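# Nebenkostenabrechnung: Belege einsehen, aber die Verwaltung schickt nichts

**Kenza Metwally**, 8. Juni 2023

Hallo zusammen, ich habe im März die Nebenkostenabrechnung für meine Wohnung bekommen und soll 1397 Euro nachzahlen.
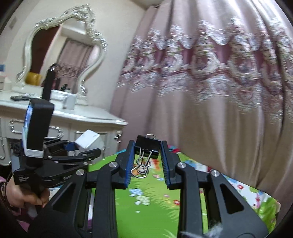 In den Jahren davor waren es immer kleine Beträge, einmal gab es sogar etwas zurück. Die Wohnung hat zwei Zimmer, ich wohne allein und habe am Heizverhalten nichts geändert. Auffällig finde ich vor allem zwei Posten: »Hauswart und Technik« und »Sonstige Betriebskosten«. Zum zweiten steht in der Abrechnung überhaupt keine Erläuterung.

Ich habe die Verwaltung (Bensaid Hausverwaltung) schriftlich gebeten, mir Kopien der Rechnungen zu schicken. Geantwortet wurde mir, Kopien würden grundsätzlich nicht verschickt, ich könne die Unterlagen aber im Büro in Zondville ansehen. Das ist von mir aus 100 Kilometer entfernt, weil ich beruflich gerade woanders bin und die Wohnung nur am Wochenende nutze. Das Büro hat am Wochenende geschlossen.

Meine Fragen: Muss ich dort hinfahren? Darf ich die Nachzahlung zurückhalten, bis ich die Belege gesehen habe? Und wie ordnet man den ganzen Papierkram so, dass man am Ende noch durchblickt? Ich habe inzwischen Abrechnungen, Briefe und Kontoauszüge aus mehreren Jahren durcheinander in einer Schublade.

---

**Hazem Abdelaziz**

Zur Einsicht: Grundsätzlich hast du als Mieterin das Recht, die Originalbelege zu sehen, und zwar normalerweise dort, wo der Vermieter oder die Verwaltung sitzt. Einen allgemeinen Anspruch auf Kopien gibt es bei frei finanzierten Wohnungen nicht. Anders kann es aussehen, wenn dir die Fahrt nicht zuzumuten ist, etwa wegen großer Entfernung. Ob das bei dir zählt, wenn die Mietwohnung selbst in der Nähe des Büros liegt und du nur beruflich weg bist, ist fraglich. Darauf würde ich mich nicht verlassen.

Du musst aber nicht selbst hinfahren. Du kannst jemanden bevollmächtigen, schriftlich und mit Unterschrift im Original. Und vor Ort darf man die Belege in der Regel mit dem Handy fotografieren. Ich habe das bei meiner früheren Verwaltung in Lasetus so gemacht, nach einer guten Stunde war ich durch.

Zur Zahlung: Solange dir die Einsicht trotz Aufforderung verweigert wird, kannst du die Nachforderung zurückhalten. Im Moment wird sie dir aber angeboten, nur eben an einem unbequemen Ort. Ich würde deshalb schriftlich einen Termin verlangen, zwei Vorschläge machen und dazuschreiben, dass du bis zur Einsicht nur unter Vorbehalt zahlst. Für Einwendungen hast du zwölf Monate ab Zugang der Abrechnung. Notier dir, wann der Brief bei dir war, und heb den Umschlag auf.

»Sonstige Betriebskosten« müssen übrigens im Mietvertrag einzeln benannt sein. Steht dort nur der Oberbegriff, ist der Posten meistens nicht umlagefähig. Schau also zuerst in den Vertrag – dafür brauchst du keine Belege von der Verwaltung. Beim Hauswart gehören Reparaturen und Verwaltungsarbeiten nicht in die Abrechnung, der Anteil muss herausgerechnet werden.

Ordnung: pro Abrechnungsjahr ein Stapel. Obenauf die Abrechnung, dahinter der Schriftverkehr nach Datum, ganz hinten die Zahlungsnachweise. Den Mietvertrag getrennt aufbewahren. Eine kleine Tabelle mit allen Posten und den Beträgen der letzten Jahre nebeneinander hilft mehr als jeder Ordner, da siehst du Sprünge sofort.

---

**Elleo**

Geh zum Mieterverein, die prüfen das. Kostet einen Jahresbeitrag, aber bei deiner Summe lohnt es sich. Vertrag und die Abrechnung vom Vorjahr mitnehmen, sonst schicken sie dich wieder heim.

---

**Kenza Metwally**

Danke euch beiden. Im Mietvertrag steht tatsächlich nur »sonstige Betriebskosten« ohne Aufzählung. Für die Einsicht frage ich meine Schwester, sie wohnt in Zondville und hat freitags frei. Die Vollmacht schreibe ich heute Abend.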